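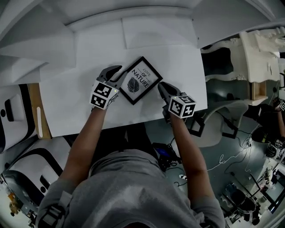 Small Framed Prints: What's Worth Doing and What Isn't

Half the advice on hanging small pictures seems to be written by people selling hanging kits. I've put up a lot of black-framed word prints over the years, the kind with a line of text and a bit of leaf or line art underneath, and most of the tricks I read beforehand did very little for me. These are my notes, grumbling included.

Work on a table. I know people who do all their picture prep standing at the wall with the frame tucked under one arm, and I have seen what their corners look like. Clear a flat surface, wipe it, and lay the frame down. A light-colored table shows up grit before it gets under the glazing. A dark one hides it.

Check the corners before you do anything else. Hold the frame by two opposite sides and push very gently. If a corner opens up, a nail on the wall isn't going to improve it. Wood glue and a strap clamp overnight will fix most wooden frames. I have no faith in the little metal corner plates sold at the Gradville flea market. I bought a bag of them once and the screws were longer than the frame was deep.

Peel the film. Plenty of cheap frames ship with protective film on the front, and I have visited homes where it was still on there after years, bubbling at the edges. Start at a corner with a fingernail. Don't use a blade on acrylic, whatever the video told you.

Cleaning the front. Spray the cloth and keep the bottle well away from the frame. Liquid runs down to the bottom edge and wicks up into the paper. The Vasta picture cleaner I tried left the same streaks as tap water and cost a good deal more. A barely damp microfiber cloth, then a dry one, and you're done.

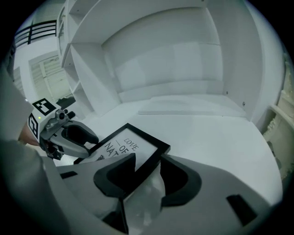

Do I need a special hook for a small frame on a shelf or cabinet?

Most small frames on a shelf need no hook at all. Lean the picture back a little and put a dab of museum putty under each bottom corner so it can't slide forward. If you have cats, or a door that slams, add a third dab where the top of the frame touches the back panel.

Adhesive strips. The package says they hold anything, and I don't believe it. They do fine on smooth, clean paint with a light frame. On fresh paint, textured paint or wallpaper, expect trouble. Press for as long as the instructions say, then leave the strips alone for as long as the instructions say. Almost everyone skips the second part and then writes an angry review. I had one Buseo strip take a patch of paint off a hallway in June, so these days I test one behind a door first.

Height. You'll see 57 inches quoted everywhere as the correct distance from the floor to the middle of a picture. It's a decent starting number for a bare wall. Over a dresser or a bench it means nothing, and a small print hung by that rule can end up floating with no connection to the furniture. Hold it up, step back, move it down a bit. Down is usually right.
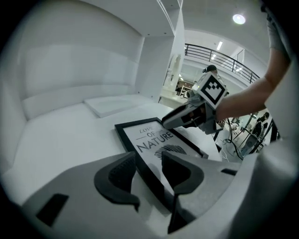
Then there's the matter of getting it straight. A level helps if your house is level. Mine isn't, and a print with bold lettering on it will look crooked next to a crooked door frame even when the bubble is dead center. I go by whatever edge is nearest. Two small bumpers on the lower back corners stop the frame from drifting every time somebody walks by.

If you need to smooth a rough spot on a raw wood frame, 400 grit is plenty. On a painted black frame leave the sandpaper in the drawer and touch up chips with a marker, testing the color on the back first. The Meinecke touch-up pen I have dries a little shinier than my frames, but from 5 feet away I can't find the spot.

Storing prints you've rotated out: upright, face to face, cardboard between them. Label the cardboard so you don't have to pull every one out to find the one you want.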